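To: Tanmont Resource Library, Branch Contacts
From: Erick Mwakalinga, Collections Office
Subject: Re: Baskets and loose pieces, handling before the June circulation

Dear colleagues,

Thank you to the branches that replied to the first notice. Several of the replies raised the same points, and I am answering them on the list so that all branches work from one set of instructions. The original notice is quoted first for the benefit of those who joined the list after it was sent.

> From: Collections Office
> To: Branch Contacts
> Subject: Baskets and loose pieces
>
> All sorting sets are to be returned to the Cira store in
> their baskets. There are 163 sets on the register, of which
> 53 are at present on loan to the Fleltar and Temba branches.
> Please check each basket and each piece against the set card
> before return. Sets sent back in bags or cartons will not be
> placed on the shelf until a basket has been assigned.

The first point concerns the baskets. The woven baskets are to be lifted with support under the base, and they should not be carried by the rim when they are full. Rims were the most frequent entry in last year's repair book. 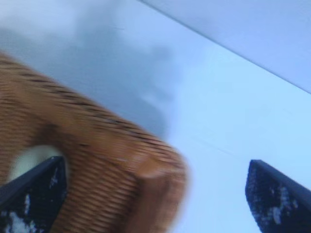
Branches are also asked not to nest the baskets inside one another for transport. Nesting saves space in the van, but the weave of the inner basket catches on the outer one, and we have had strands pulled out at the corners in this way. Twelve baskets to a shelf is the limit at the Cira store, and branches may find it a useful limit as well.

Before a set is checked, the basket should be emptied completely and turned over above a clear table. Small scraps collect between the strands and are easily missed. Brush the inside with a dry brush, working along the rows, and wipe the table before any pieces are laid out.
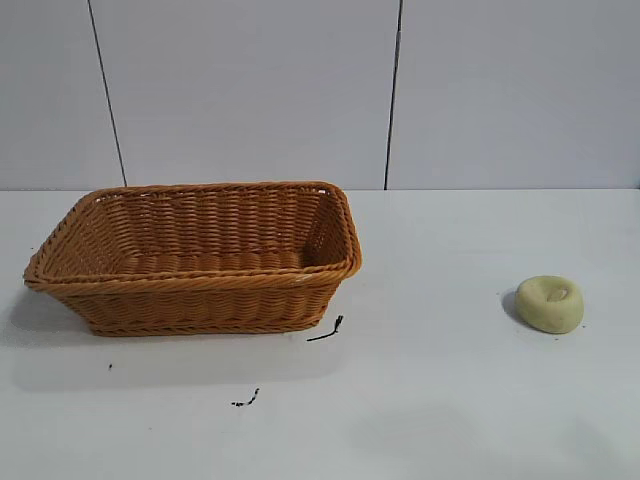 Pieces found separately from a basket should be kept on the same table until the set card has been read through to the end. Please do not assign a stray piece to a set on the strength of its color alone. The pale rounded pieces in particular have been placed in the wrong sets more than once, and the shade on the card does not always match the piece after several years of use.

The second point concerns cleaning. A cloth dampened with plain water is sufficient for the pieces. They should not be soaked, and spray cleaners should not be used on them or on the baskets. Each piece should be looked at on all sides, including the underside, before it is put back.

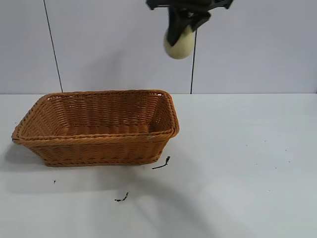

Temba branch asks whether a piece with light surface marks must be reported, or whether it may go back into the set without an entry on the card. Our practice so far has been to return it and say nothing, and we would like to know if that should change.

The practice at Temba may continue. Light marks do not need an entry. An entry is required where the surface is torn, where part of a piece is missing, or where a piece no longer keeps its shape. In those cases the piece should be withdrawn and sent to this office in an envelope bearing the set number. The replacement budget for the current period is $320, and requests will be met in the order received.

When a piece cannot be matched to any card, please place it alone on a plain surface, photograph it in good light, and send the photograph to this list with a short caption. Another branch may recognize it.

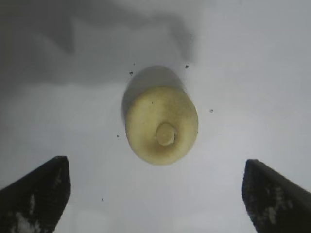 Unmatched piece, pale yellow, with small raised knob. Set not yet identified.

Branches holding a set with a gap on its card that might correspond to this piece are asked to reply with the set number. Replies may be sent to the list or directly to me.

Blank set cards are available from the Cira store on request. The van will call at Fleltar first and at Temba second, and baskets should be ready at the door by 9:30 a.m.

Sincerely,

Erick Mwakalinga
Collections Office
Tanmont Resource Library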